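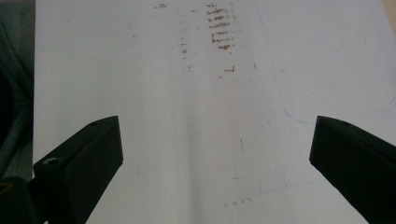 Hemi Whitelaw objected to our first draft on the grounds that a blank surface is not a finding, and that a section on things with nothing written on them ought to be short. We have tried to oblige. The difficulty is that blankness takes up a good deal of room in the households we studied, and the people who live with it have strong opinions on the subject.

Figure 3. A broad, pale surface under uneven light, with a brighter band running down the middle.

4.2 Surfaces kept blank

By a blank surface we mean any sheet, board or panel that could take writing and at present has none. The definition was settled in Plestgate over a long lunch and has held up better than the lunch did. It leaves out walls, which most adults in the study agreed were not for writing on, and refrigerator doors, which already have a literature.

We placed a plain white sheet or panel in each of 24 homes and asked the household to use it however they liked. We gave no pens and no suggestions. We had expected grocery lists. What we got, in the early weeks, was a kind of stage fright. Several households moved the surface from room to room looking for the right spot, and one in Karaki kept it behind a door until June so that it would not get dirty. Asked what it was being kept clean for, the family said they would know when the time came.

Whiteness itself was part of the problem. A surface of this kind is sold as white and is rarely seen as white. In Figure 3 the color is cool and a little gray, and it dims toward a bluish gray on either side of the bright band. The band could be a gentle fold, a crease or simply a reflection, and our coders did not agree on which. We let the disagreement stand. The households had the same argument in their own kitchens, usually while standing at different ends of the room, and resolved it by each walking to where the other had been and remaining unconvinced.

This matters more than it sounds. People who took a bright strip for a crease treated the surface as already spoiled and wrote on it sooner. People who took it for a reflection left it alone. We scored willingness to write on a scale from 0 to 100, where 100 meant the person had asked to borrow our pen. Scores in the crease group were higher in every week we checked, and the gap closed only when somebody in the reflection group put down a coffee mug on the sheet and the whole family relaxed.

The first mark was seldom a useful one. In the Molari homes it was most often a short line made to see whether the pen worked, followed by a second line made to see whether the first would come off. Lists came later and crowded into a corner, as if rent were being charged on the rest. One household filled a strip along the bottom with appointments and kept everything above it clear for what they called big ideas. The area was still clear when we collected it. They asked for it back.

We also tried ruled sheets, using a batch left over from the Prerenine survey, which had ordered 2,000 of them and needed far fewer. Ruled sheets were written on promptly and without discussion. They were also thrown away promptly. None of the households asked to keep one, and two apologized for having used ours to wrap dishes.

We draw a modest point from this. When people speak of a surface as empty, they often have a plan for it, and the plan can be held more firmly for never having been written down. Tidying studies that record such surfaces as unused (including our own earlier one, which we would prefer readers not look up) have probably been counting them wrong. Section 4.3 takes up the opposite case, the bulletin board on which nothing further can be pinned.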